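Hutent opens second Zustora swap shop in January

GRESARI -- Families looking for puzzles, craft supplies and board games will soon have a second place to trade them. Hutent, the neighborhood swap group, opens its new Zustora shop on the ground floor of the old Bjarnason building in January. Doors open at 4 p.m.

The first shop passed along 526 items last year, from knitting yarn to a full train set, and the shelves rarely stayed still for long.
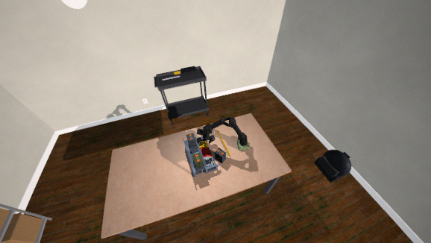
Swapping is simple. Bring in up to three things in good shape, get a token for each, and spend the tokens on anything in the shop. Tokens never expire, and children under four get one free on their first visit.

"I love watching people walk in with a bag of stuff they're tired of and leave with a bag they can't wait to open," said Sólveig Arnardóttir, who started Zustora at her kitchen table. "The new space has big windows and a real reading corner -- we're so excited to share it!"
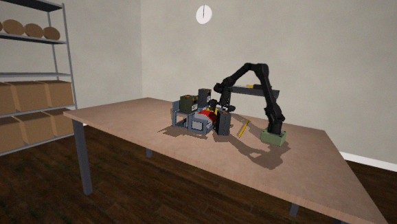
Two boxes, one with an orange stripe, on a large wooden table.

The opening afternoon will include a puzzle race, hot cocoa and a mending table for torn game boxes and worn book spines. Anyone with a spare deck of cards is asked to bring it along, as the game shelf is running low.
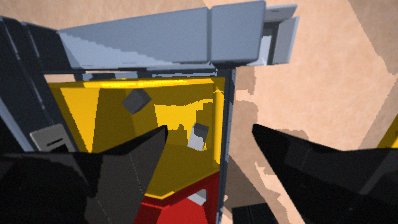

Two small grey cubes and a yellow bin

Parking is free behind the building, and the side entrance has a ramp. Larger items such as dollhouses and easels can be dropped off at the first shop until noon on opening day.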